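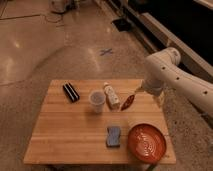 Sigrún Ravn wrote in to say she ran Curnenix on an old family laptop and it found 3,403 duplicate files before her coffee was ready, most of them in a folder called "New Folder (2) copy". We love getting mail like this!

## Curnenix duplicate finder

Curnenix looks through your drives for files you have more than once and shows them in one plain list. It compares what's inside the files, so a renamed copy still gets caught. Nothing is removed until you tick the box next to it, and anything you remove goes to a holding folder for 54 days (you can empty it sooner from the File menu).

The part we're proudest of is the scan speed. Mikkel Hafstein rewrote the whole thing for this release, and a second scan now only reads files that have changed.
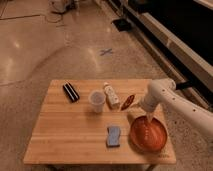
Photo matching has its own tab now, with a slider that sets how alike two pictures must be before they're grouped. Push it all the way right and you get exact copies only. Somewhere in the middle is where it gets fun: take a pale butcher-block table with a translucent cup standing near the back, shoot it twice a second apart, and Curnenix will put the two shots side by side so you can keep the sharper one. Raw files work too, though the first pass over them is slower.

**What's in the download**

- Installer, plus a portable version for a USB stick
- The Greltolham command-line tool, for scheduled scans
- Manual as a PDF

**Good to know**

- Network drives have to be mapped to a letter first
- Cloud folders are skipped unless the files are stored on your computer
- Settings from the previous version carry over, but ignore lists need to be imported by hand (Tools > Import)

The Mac version is still in testing. If you want to try it, write to the Caltirier help desk and put "Mac" in the subject line.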